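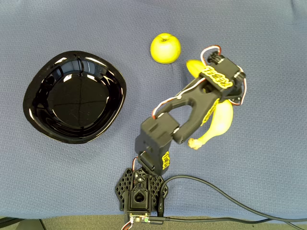 March, 4:20 pm. Beltis arm, pick-and-place into the bowl.

Swapped the grasp planner over to the Orndale branch this morning. Joint commands now go out on their own thread, and the planner only posts waypoints. Before this, every replan stalled the servo bus for almost 200 ms and the wrist twitched.

Ran 20 trials with the banana. Two misses, both with the same cause: the mask splits where the forearm covers the fruit, so the grasp center lands on the bigger piece and the jaws close near the tip. The apple doesn't show this — the arm comes in from the other side.

Tried freezing the mask from the home pose and reusing it during the approach. Works on replayed logs, not run on the arm yet. Aba thinks we should merge pieces by color and skip the freeze. Worth a branch.

Bowl rim still throws false depth from the highlights. Release height is hard-coded for now, in clerkolach.yaml under place.

To do:
- rerun with the frozen mask, same start poses
- ask Lorna Jardine for the old elbow offset, mine was overwritten
- log bus timing again with the gripper closed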